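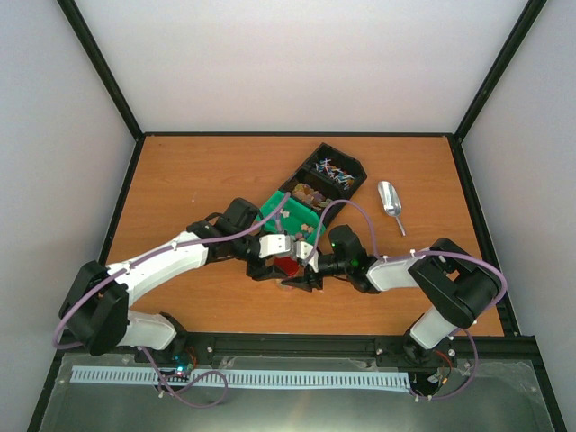

Introduction to Portioning and Packing
Unit 7: Small Loose Goods at the Bench
Instructor: Kamala Kotian
Lab supervisor: Ajith Varghese
Issued 4 Sep 2023

Purpose of the unit

This unit concerns goods that are too small and too numerous to be picked up one at a time: short sticks, flat cut pieces, stars and similar shapes. Students will learn to arrange such goods in open bins, to move them with a hand scoop, and to leave the bench in a state that the next group can use. Notes from Unit 6 on labels and closures are assumed.

1. Bins

Open bins are preferred for bench work. A joined set of compartments saves space and keeps related goods together, but it brings the openings close to one another, and spillover between neighbors is the most common fault in student work. Each compartment is to hold one kind of item. Mixed colors of a single item are acceptable unless the order sheet states otherwise.

Thin sticks tangle. They should be poured in from a low height and loosened by hand before a portion is taken. Flat pieces behave differently - they slide, and a heap will often settle against one side of the bin. Level the heap before scooping.

Small stars tend to remain in the corners when a bin has been nearly used up. A bin is not recorded as empty until the corners have been checked.

2. The scoop

A metal scoop with a rounded bowl and a narrow handle is suitable for most goods in this unit. Enter the heap at a shallow angle, lift, and pause over the bin so that loose pieces fall back where they belong. The scoop should not be pressed against the bottom of the bin, as thin pieces chip easily. Between portions the scoop rests on the bench beside the bins, never inside one of them.

Sticks are the exception. Portions of sticks are taken by hand.

3. The work surface

Plain surroundings make stray pieces easier to find. Pale goods are hard to see against a pale wall but show well on a darker top, and students should look along the grain of the wood as well as across it when checking for leftovers.
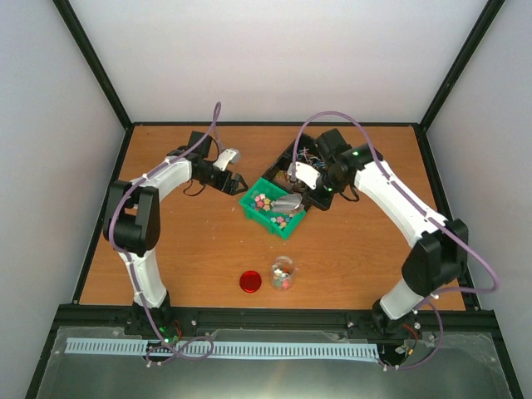
Figure 1. Bench with wood-grain top, white back wall and pale side walls.

Check the far edge and the corners first. Single pieces found on the surface are discarded and do not return to the bins.

4. Practical exercise

Work in pairs. One student portions and the other keeps the record sheet, then the roles are exchanged. Each pair prepares 11 portions of flat pieces and 11 portions of stars. Record the weight of every portion, including those that are rejected.

Completed sheets go to Mwende Rugemalira in Room 664. Sheets without both names will be returned unmarked. The written assignment on spillover is due in October; the exact date will be posted outside the lab.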